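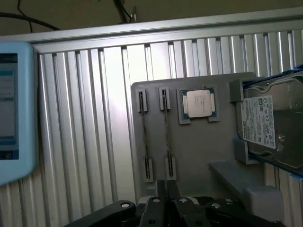
*Disco rígido de 3,5 polegadas, processador e slots de memória numa placa cinzenta.*

## Arquivo de som: ponto da situação

19/09/2021. Vai a correr, que o boletim fecha hoje e ainda me falta a agenda.

Primeiro o que interessa: o arquivo de entrevistas do Morkunmont está finalmente todo copiado. 228 gravações, entre cassetes, minidiscs e uns quantos ficheiros que já vinham em CD e que deram mais trabalho que as cassetes todas juntas. Duas não se salvaram. Uma tinha a fita colada, a outra estava simplesmente vazia, com etiqueta e tudo ("Festa da vindima, lado B"). Se alguém tiver cópia em casa, por favor digam.

Onde está agora a coisa: uma cópia na sala do costume, outra no depósito da Sotomayor, do outro lado do rio. Não chega, eu sei. A ideia é ter uma terceira até Novembro, mas depende do orçamento da Gomska, que ainda não respondeu ao segundo email. Se não responderem vamos à Breltley, mais caros mas atendem o telefone.

Sobre os nomes dos ficheiros. Volto a pedir, com carinho: nada de acentos, nada de espaços, nada de "final_final2". Apelido, ano, lugar. Quem gravou na serra e pôs só "avó" em tudo vai ter de vir cá ouvir comigo, porque há para lá várias avós e eu não distingo nenhuma.

Transcrições: 83 feitas, as restantes à espera de gente. Não é preciso saber escrever depressa, é preciso ter paciência e bons auscultadores. Uma hora de conversa leva uma tarde inteira, às vezes mais, sobretudo quando há galinhas. Deixem as galinhas na transcrição, entre parênteses. Deixem também as hesitações, os "pois" e as palavras da terra tal como foram ditas, não corrijam. Quem tiver dúvidas marca com asterisco e segue em frente, vê-se depois.

Vega Vallejo está a tratar das autorizações das famílias e pede que lhe façam chegar as folhas assinadas que ainda andam por gavetas. Fotografia da folha serve, desde que se leia a assinatura. Sem autorização a gravação fica guardada mas não se ouve em público, nem um bocadinho, nem na festa.

E por falar em ouvir: a sessão aberta fica para Novembro, dia a confirmar. Pensámos em passar excertos curtos sobre o moinho, a cheia e a escola velha, com as famílias presentes se quiserem. Há quem prefira uma coisa mais comprida, só com a entrevista do barqueiro inteira. Mandem opinião. Eu voto no barqueiro mas não mando nada.

Cassetes em casa: continuamos a receber. Não tentem ouvi-las primeiro no rádio do carro, já perdemos fita assim. Não rebobinem. Metam num saco com um papel a dizer de quem é a voz e mais ou menos o ano, e deixem na recepçao, dentro da caixa azul debaixo do balcão. As caixas originais também interessam, mesmo partidas, às vezes o unico nome que temos está lá escrito a lápis.

Agenda na página seguinte, se eu conseguir.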